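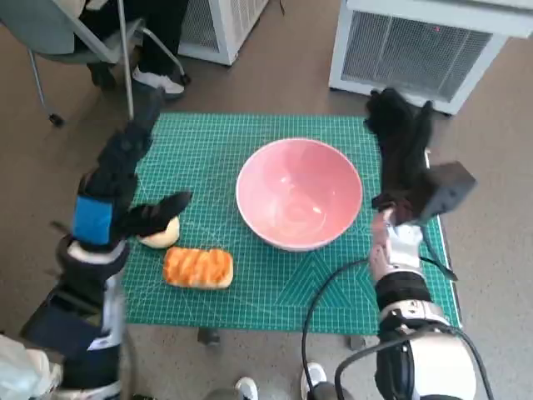 R. Aitken, bench setup and upkeep, Lakgate
Section 4 of the Driritz two-arm cell guide. Last edit 15 March 2023.

4. MAT, BOWL AND HAND CHECK

Do this section after every hand swap, glove change or cable re-route. Also first thing on Mondays. If you only moved the mat, steps 1 thru 6 are enough.

You need: the green grid mat, pink bowl, toy bread set, hex keys, cable ties, the log sheet. Spare gloves are in the Mirkasach box.

CAUTION - Arms stay disabled until step 9. Pendant in hand, not on the chair.

4.1 Mat and props

1. Mat flat, grid side up. Corners down. If one curls, turn the mat over for a night with something heavy on it.
2. Square the front edge of the mat to the robot base. Eye is good enough to start, the routine in 4.3 takes up the rest.
3. Bowl a little right of center. Empty.
4. Toy loaf to the left of the bowl, long side across. Small bun behind it, left hand side. They can be close but not touching.
5. Wipe the bowl. The inside is glossy and it throws highlights. If you get a hard white spot on the head camera view, shift the bowl one grid square and look again.
6. Clear anything else off the mat. Hex keys too (yes, this has happened).

Note: use the pink bowl. The old profile was tuned on a different one and the rim height is wrong for it. Profile 262 is the current one, 418 is retired, don't load it.

4.2 Hands, gloves, cables

7. Check the gloves. Pull each fingertip, feel for slack. A loose tip folds under on contact and the finger reads closed when it isnt. Replace in pairs.
8. Check the black box mounts, left and right. Four screws each, snug, no threadlock. Rock the housing with two fingers. Any click = tighten and redo 4.3 from the top.
9. Enable arms, slow mode. Raise both hands over the mat and stop. Walk the cables with your eyes from wrist to base:
 - loop has slack at full raise
 - loop doesn't snag on the front edge of the mat
 - no tie pulled tight over a joint
10. Bring the right hand down to the mat and back up. Watch the cable on that side, it has the longer drop. If it drags props with it, re-tie one notch higher and repeat.

CAUTION - Don't tie the cable to the wrist ring. It will hold for a day and then take the connector with it. Tie point is on the arm.

CAUTION - Anyone standing behind the base stays behind it while arms are enabled. Chair goes back past the far edge of the mat. If somebody needs to reach in, disable first.

4.3 Pick and place routine

11. Load profile 262. Speed at the lowest setting.
12. Run OPEN / CLOSE on each hand, no object. Fingers should reach end of travel evenly. One finger late by a little is fine. One finger late by a lot is a tendon, go to section 6.
13. Left hand to the bun. Stop above it. Check that the fingers line up either side. If off, jog and save the offset. Do not bend the mount to fix an offset.
14. Close, lift, move to bowl, release. Repeat with the loaf.
15. Add the blue sponge to the left of the mat. Run the same again. The sponge is soft so grip force reads low, leave it alone.
16. If all clean, bring speed up to normal and run once more with all props. 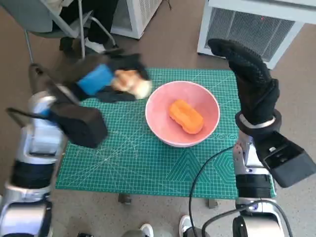 Fig. 4-2. Left hand moving with blue sponge and bun, right hand held up to the side of the bowl.

17. While the left hand works, the right should park upright beside the bowl, palm in. If it parks over the bowl the two will meet sooner or later. Fix: re-teach PARK_R, one hand width further right, save, power cycle. The save doesnt take until the power cycle.

Note: two things in one hand is OK at normal speed as long as neither is past the fingertips. If something slips out, lower the speed before you touch grip force.

4.4 If it goes wrong

Error 2607 - hand not answering. Reseat the connector at the wrist, then at the base. Still there, swap the cable. Keep the old one, tag it.

Error 418 - joint over limit. Nothing to do with the old profile number, just the same digits. Disable, move the arm by hand back toward center, clear, enable.

Hand drops object over the bowl rim - bowl has crept. Put it back on its square, rerun 14.

Fingers twitch at rest - glove seam caught in a knuckle, most times. Take the glove off, put it back on straight.

Arm sags after enable - stop. Don't run anything. Section 7.

4.5 Log

Write down: profile, both offsets, glove change Y/N, cable moved Y/N, cycle count off the pendant. Past 1,000 cycles on one pair of gloves, change them even if they look fine. January sheets went missing so counts from before that are off, start from the sticker on the base.

Disable arms. Hands down on the mat, open. Pendant back on its hook.

Next: section 5, head camera alignment.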